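Gönül Tekin has opened the doors of the Rolen workshop in Warndale every December for 9 years now, and she still gets nervous before the first visitors come up the stairs. "I check the tables, then I check them again," she told me, laughing. "Then somebody's kid asks a question I can't answer and I remember why I love it!"

I got there at 8 in the morning, well before the crowd, and she let me try one of the hand-held grippers myself. You squeeze, the two fingers close, and you feel very clumsy for a while.

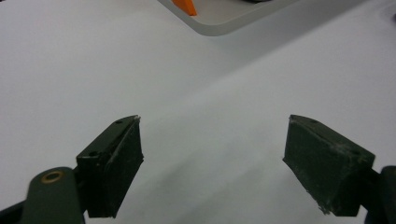
"People come in expecting a big arm swinging around," Tekin said. "We start them with the fingers. How wide do you open? When do you start closing? You do that all day with your own hand and never think about it." Her colleague Decha Onsri, who joined from Hidorgate two winters ago, likes to stand back and let visitors struggle a bit before he offers any advice – he says most of them find their own way, and some find one he hadn't thought of.

Shoes are his favorite thing to put in front of people. A block is a block wherever you grab it, he explained, but a strap bends and slides off and pulls the rest of the shoe with it. "I had a grandmother here last year who was better at it than me," Onsri said. "She sewed for a living. She went straight for the right spot on the strap, and I asked her to show me again."
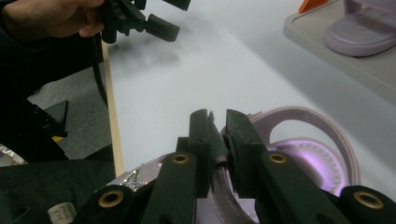 A gripper closes on the strap of a lavender sandal during the open day.

I asked Tekin what she hopes people take home. She thought about it for a good while. "Maybe that picking up a shoe is hard," she said, "and that it's fun to work on hard things." Then a school group came in, and she was off across the room to say hello.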